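Short thread on caring for leather goods, based on a notebook I've kept since October. Test pieces were offcuts and old cases from the Clodlow market.

Most leather sold for small cases is chrome-tanned with a pigmented finish. Conditioner barely gets past the finish. If a drop of water sits on the surface for a minute without darkening it, oil won't do much either.

Vegetable-tanned leather is the opposite. It takes up oil fast and darkens unevenly. Apply to the cloth, wait, then wipe. Two thin coats a day apart beat one heavy one.

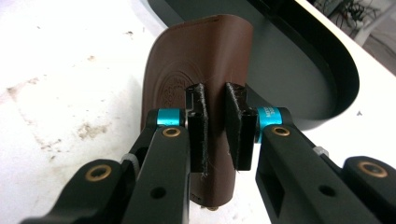 Embossing is where people go wrong. Wax packs into the low areas and dries grey. A soft toothbrush clears it — dry, no solvent. Heat will lift the wax but can also flatten the stamp.

Brass fittings: mask the leather before polishing. Polish residue turns green along the stitching and the colour doesn't come out.

Storage matters more than product. I aim for 50 per cent relative humidity, out of direct light. My cupboard in Cordero sat at almost that all autumn with no equipment in it.

Of the balms I tried, Foltel went on thinnest and Codance smelled strongest. After 6 weeks I couldn't tell the offcuts apart by eye.

Recent threads
Waxed thread or bonded nylon
Edge paint that cracks, and why
Removing ballpoint from pigmented leather
Reading a hygrometer properly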